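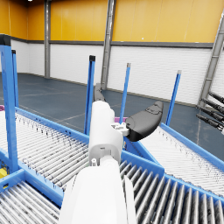

Container refunds: what changes in March

The Miston depot moves to its longer hours in March, opening at 7 am and closing at 6 pm. The Tonano Road drop-off keeps its current times.

Members returned 3,000 containers through the Kruger Street cage last quarter, and the refunds went to the Jellano hall roof fund. Thanks to everyone who rinsed theirs first -- it makes a real difference to the smell.

A few reminders. Take lids off and put them in the lid tub by the gate. Leave labels on, as the barcode is needed for the refund.

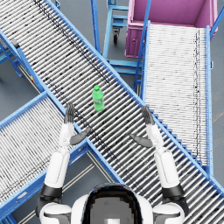 Wine bottles and plain milk containers still go in your yellow-lidded bin at home. We had 246 of them left in the cage last quarter and they all had to be carted away again.

If you have a big load, up to 409 containers will fit in one of our bulk bags. Bags can be borrowed from the hall for 2 weeks. Ring Edith Marulanda at the office to book one, and please bring it back empty and dry.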